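A quieter year ahead for the Dornel board, says its outgoing chair

March 7, 2021

It took us three goes to find a time that suited, and when the call finally came through, the outgoing chair of Dornel was making toast. She apologised for the crunching, then talked for the better part of two hours about shareholders, spare parts and why she thinks it is time someone else had the big chair at the end of the table.

Dornel, for readers who don't follow the smaller end of the market, makes hinges, drawer runners and bed fittings at its plant in Clerkville. It has been listed for 21 years and she has been on the board for most of them. In January the company told shareholders it would not go ahead with the purchase of Araújo, a rival fittings maker it had been courting since the winter before.

"People wanted a villain," she said. "They rang me up wanting to hear that somebody had behaved badly. Well, they hadn't. We looked at the price, we looked at our own debt, and we got cold feet – and I'd say cold feet are a perfectly respectable thing for a board to have."

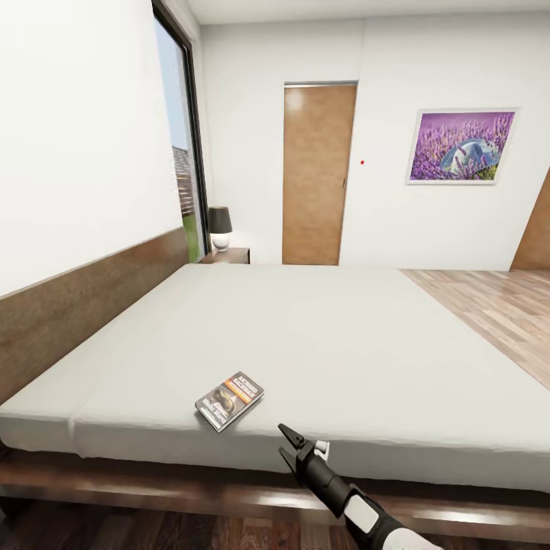
The price was $105 million, most of it to be borrowed. Two of the larger shareholders had written to the board asking for a vote, and one had put up its own candidate for a seat. She met them both over a long lunch, which she remembers fondly, mostly for the soup.

"I liked them, I really did. They'd done their homework and they asked about things our own people hadn't asked about, like what happens to the Clerkville lease when it runs out. I went home that night and got the lease out and read it at the kitchen table, and I thought, good heavens, they've got a point."

The candidate was never put to a vote. The board offered to find a new independent director that both sides could live with, the shareholder withdrew its nomination, and the appointment is due to be settled before the annual meeting. She won't be drawn on who is on the list, although she did let slip that it is a short one.

I asked whether the workers in Clerkville had been told what was going on. There are 179 of them, and the town being the size it is, I imagined word had got around.

"Oh, they knew before some of the directors did," she said, laughing. "I went into the bakery and was asked about the merger by the woman ahead of me in the queue. We should have spoken to everybody much sooner. I've said so at the plant and I'm happy to say so to you."

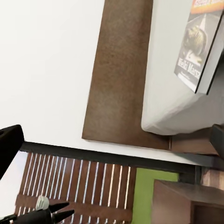
She was firmer on the matter of the dividend, which was trimmed last year and has stayed trimmed. Some of the retired shareholders count on it, and their letters have been hard to read. She answers them herself, by hand if they have written by hand, and she expects the payment to be looked at again once the new press line at Clerkville has been paid for.

As for the top job, the board has hired Dinden, a recruitment firm, to help with the search. She has asked to be left out of it.

"If you choose the person who comes after you, you'll choose somebody who agrees with you, and they've had plenty of years of that already. I'll hand over the keys and the biscuit tin and I'll answer the phone if it rings."

She does have plans, most of them to do with her garden and a neglected pile of library books. She will keep her shares, too, and intends to turn up to the annual meeting and sit with everyone else near the back, where she says the questions have always been better.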